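Household Tips: Folding and Bed-Making With Hand-Held Grippers

Getting clean fold data out of an ordinary bedroom

Most of the tips on this page are about laundry and linen. This lot is for the people who wrote in after the kitchen drawer page and asked what we do in the bedroom, where everything is soft and nothing keeps its shape. Our interest is the software side: what the tracker needs, what the segmenter gets wrong, and how to plan a fold so the policy has something sensible to learn from. The housekeeping and the software overlap more than you'd expect.

Everything below assumes one person, two hand-held grippers and one bed.

Start with the bedspread

A plain white sheet is the worst thing you can put under a tracker. There is nothing for it to hold on to, and the pose drifts as soon as your hands slow down. A quilted spread with a small print is much better. The stitching puckers the cloth, the puckers throw little shadows, and the tracker finds plenty of corners.

The catch is that a repeating print can fool it. If every heart is the same size and the same distance from its neighbour, the loop closure will happily decide you are one heart to the left of where you really are. Pick a print where the shapes vary in size. If all you have is a strict check or a polka dot, lay something different along the head of the bed, such as a zigzag or a geometric sheet, and leave a strip of it showing.

Pull the spread tight at the corners before you begin, then leave it alone. Smoothing it halfway through a session moves every feature on the map. Afiq Santoso, who looks after our mapping code, would like that last sentence printed on a tea towel.

Fold the striped things first

Stripes are a gift to the planner. On a plain jumper or blanket, the software has to work out the layers from shading alone. On a striped one, the stripe bends where the cloth bends and stops where a layer stops, and the keypoint model picks up the fold line with far less trouble.

So the order we use is:

Striped knits
Plain knits
Printed fleece
Anything slippery, last of all

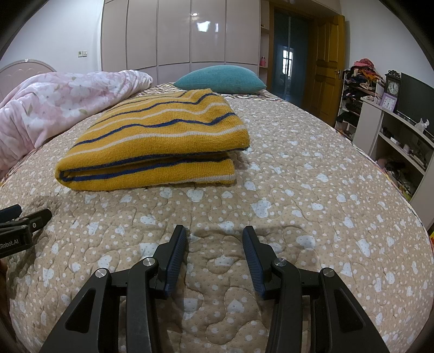 Come in with the fingers open wider than you think you need. Fold planning in Clellalix, the tool we use, sets the grasp width from the thickness of the cloth at the edge, and thick knits spring back. If you open only just enough, the fingers plough into the fold and push it along the bed. That gets logged as a grasp attempt, and you will be deleting it later.

Approach low and pause for a beat before you close. The pause gives the labelling script a clean boundary between reaching and grasping. Without it the two run together and the script guesses.

For a blanket, set the planner to a rectangular target and let it choose the first fold. For a jumper, choose the first fold yourself. The planner is good with rectangles and poor with sleeves, and version 3 is no better at sleeves than version 2 was.

Leave the bunched blanket bunched

It's tempting to make the whole bed tidy before recording. Don't. A model that has only ever seen neat beds will treat a heaped comforter as a solid object and plan around it like a suitcase. Leave one soft thing in a heap and let it sit near the work, touching it if need be.

Florals cause their own trouble. Our segmenter used to cut large blossoms out of the cloth and call them separate items. Wahyudi Sumampouw fixed most of it by raising the minimum region size and merging any neighbouring regions that move together. If your software has a setting called "merge by motion" or something close to it, turn it on for florals and off for piles of mixed clothing, where it will glue two shirts together.

Shiny wardrobes and glass

Glossy doors are hard on perception. They show a second window where there isn't one, and the highlight slides along the door as the camera moves. The tracker sees features that move in the wrong direction and tries to average them in with the good ones.

You can't take the doors off, so mask them. Draw the mask once, from the bed, in map coordinates – not in image coordinates, or it will slide about as you move. Five minutes with the mask tool saves a long evening of throwing out bad runs. Do the same for any glass panel, mirror or television. A switched-off screen is still a dark mirror.

If you can't mask, draw the curtains and use the ceiling light. You'll get a different highlight, but at least it won't creep across the door through the afternoon.

Keep the background still

Clothes heaped on a rack at the far side of the room are fine. They are lumpy and colourful, and the tracker likes them. They are only fine if they stay put. If somebody takes a shirt off the pile between runs, the map is out of date and you should record a new one. The same goes for open doors. Decide whether a door is open or shut and keep it that way for the whole map.

Clocks are harmless. The hands are too small at that distance to matter, and a clock face with strong numerals makes a good landmark.

Mind your own other hand

With two grippers, each camera will see the other tool from time to time. The software needs to know that it's a tool and not part of the bed. In Clellalix, load both tool models even if you only plan to fold with one. If you skip this, the second gripper turns up in the cloth mask as a black patch with a hard edge, and the planner will now and then suggest folding it.

Shadows are the other half of the problem. Each tool throws one on the bedspread, and it moves when you do. Turn the shadow filter to medium. On high it starts eating navy stripes.

Tie cables back along your forearm if they tend to swing across the lens. A thin black line over everything is usually ignored by the segmenter, but it can split one cloth region into two.

Checking the run before you put the linen away

Check while everything is still on the bed. It's no use finding a bad run after the blankets have gone back in the cupboard.

Open the last run and scrub through quickly. You're looking for the cloth outline jumping, and for any stretch where the fingers were out of view.

Compare the start and end pose. If you put the gripper back on the same spot and the software says you're up to 2 centimetres away, keep the run. More than that, record it again.

Look at the dropped frame count. One of our Saturday sessions came to 3904 frames, and only 1609 were left after filtering. The cause was a slow memory card, and we could have caught it after the first blanket.

Name the run for the item and the fold, not for the day. "Yellow stripe, thirds" is something you can find again in January.

Then bring both grippers back over the bed with the fingers apart, hold them still, and stop the recording from there. The trimming script looks for that still stretch at the end.

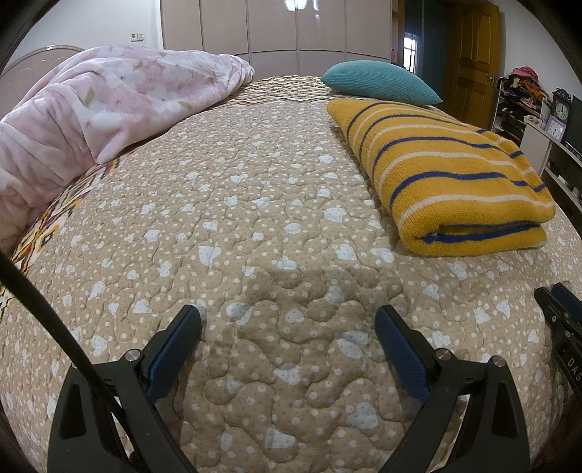

Storing the folds as well as the files

Keep the finished stack in the shape the planner made, at least until the run has been checked and backed up. If a label looks odd you can put the stack back on the bed and see for yourself which edge was which.

Wool and acrylic knits shouldn't be folded over and over along the same line. The crease sets, the cloth starts to fold itself, and the planner gets credit for work it didn't do. Alternate between halves and thirds, and shake the thing out properly between runs.

Fleece sheds. Wipe the ribbed pads with a barely damp cloth after each fleece item, and let them dry before you go back to knits. Fluff on the pads changes the grip, and the controller will close a little harder to make up for it.

Next page: tea towels, and why the corner detector hates fringes.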